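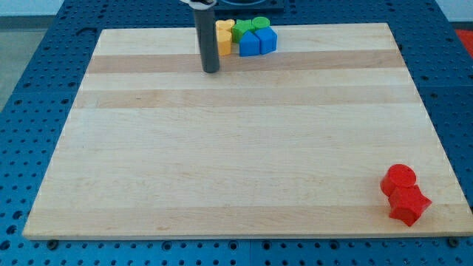
Lucie Girard told us afterwards that she had expected more noise, and that she would come again only to watch the arm decide where to go next.

Friday at Cornora
November – by Donnie Tosh

Search this site Search Enter keyword

Our group went to the open day at the Cornora robotics lab on Friday, and 12 members made the trip. The engineers from Stevach were our hosts. They work on teaching one arm to sort plastic blocks by color and to push them across a wooden board with a single finger.

We were allowed to choose the next task ourselves. Somebody asked for red to stay apart from the yellow, green and blue ones, and this was a popular choice. The team keeps a log of every attempt, and 271 of them were already written in it when we arrived. Failed attempts are kept too, which I found very correct.

After the coffee there were many questions, mostly about safety and about the price of the arm. The second one was not answered – maybe next year. Lucie has the handout from Stevach and can copy it for those who could not come.

The next visit is to Furetti. There are six places left, so please write to Donnie soon.

Contact | Copyright Atanasov Technical Club | Back to top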